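Derkach household trials: pre-session inspection, shoe rack task

Unit: Olis, two arms, two-finger grippers
Site: Rudow apartment, entry area
Inspected by: Vasylyna Symonenko
Second check: Vitalii Savchuk
Month: September

1. Emergency stop
Result: pass
Tested from the operator position and from the doorway. Both buttons cut drive power to the arms. Reset requires the key.

2. Floor
Result: pass with comment
Carpet lies flat at the rack and along the approach. Comment (VS): the pile drags on the feet more than the lab floor does. Keep base motion at the low setting until Rohani Ngui has logged a full set on this surface.

3. Arm cabling
Result: pass with comment
Clips tight at both wrists. Run each arm through its full reach before the first trial and watch the loops. If a loop touches furniture at any point, stop and re-dress it. Do not tape over a loop to shorten it.

4. Gripper fingers
Result: pass
Check the ribbed fingers for splits at the base. Replace in pairs. The set now fitted has done 1341 closures; the limit for this study is set in the method sheet and has not been reached.

5. Idle arm
Result: pass
The arm that is not grasping stays clear of the rack with its fingers open. Confirm the hold position before each block.

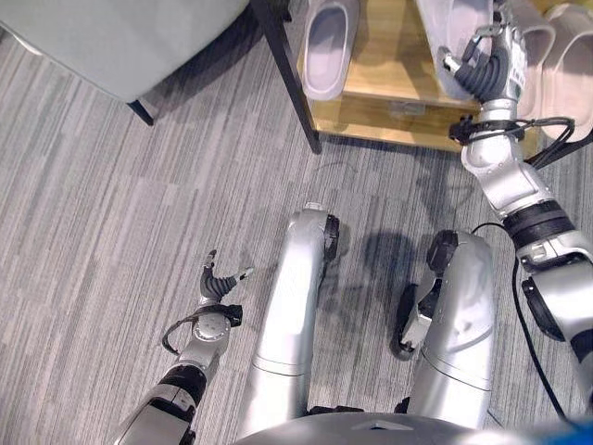

6. Grip force
Result: pass after adjustment
First reading was above the limit for soft footwear. Lowered and repeated 5 times, all readings inside the band. Comment (Vitalii Savchuk): foam soles spring back slowly, so a deep squeeze on one trial changes the grasp width on the next. Rotate the test pairs between blocks.

7. Rack position
Result: fail, corrected
The rack had been moved after the previous block. Put back on the floor marks and measured again. Trials 113 to 117 are to be excluded from the placement error figures but may stay in the grasp success figures. Beril Yurt to mark them in the table.

8. Nearby furniture
Result: pass with comment
Seat and metal leg beside the rack are inside the reach of the left arm. Keep-out zone loaded and tested by hand guiding. The zone is slightly larger than it needs to be and costs a few low-angle approaches. Leave it as is for this round.

9. Head camera
Result: pass
Lens clean, mount tight. Calibration repeated after the mount was tightened. Residual within tolerance.

10. Condition order
Result: pass
The study compares grasp selection with and without the wrist force signal. Order is drawn from the sealed list and must not be swapped for convenience. The operator is not told which condition is active. Comment (Beril Yurt): on one block the log window was left open on the operator screen. Close it before the draw.

11. Persons in the area
Result: pass
Minimum distance marked on the floor plan. One operator, one observer, no visitors while drive power is on.

Open items
- Item 2: carpet run, Rohani Ngui
- Item 7: table entries, Beril Yurt
- Item 8: review zone size after this round, 4 approach angles to be retested
- Spare fingers: order placed with Bavitz, not yet received

Released for trials: yes, with item 2 restriction in force.
Signed: V. Symonenko
Copy to: Lesia Dmytriv

We use cookies to keep you signed in and to count page visits. Accept | Settings

Derkach trials group | Contact | Terms of use | Back to top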